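I've looked after the folding cell at Bovgate since October, and I'll say it plainly - we grease too much and wipe too little. Every Monday somebody tops up the rails, and the finger pads go weeks with lint packed into the rubber. Then folds slip and everyone blames the software!

Handheld grippers deserve the same care (more, if you ask me), and they get even less of it.

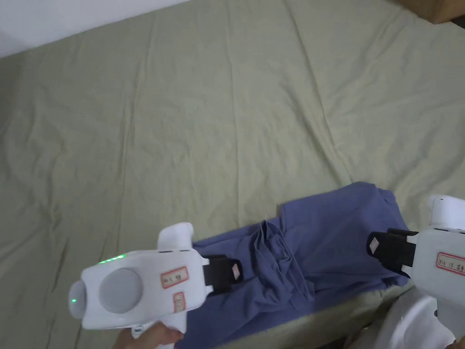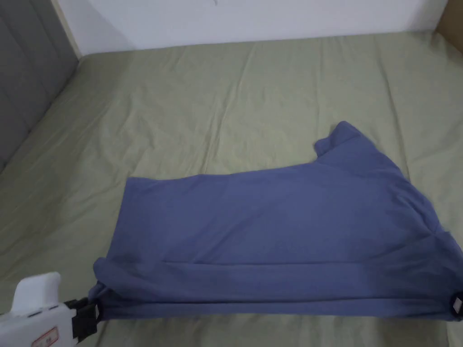
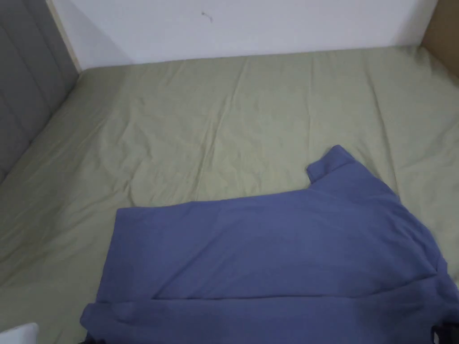

A blue garment on a green sheet, all three times.

My friend Ayodele Briggs wants a full strip-down every 32 shifts. Fine, but I'd trade it for two minutes with a damp cloth before each start. I cleaned the pads on cell 4 that way all winter and only opened the housing once, to swap a cable. The grease gun can stay in the drawer till the rails ask for it.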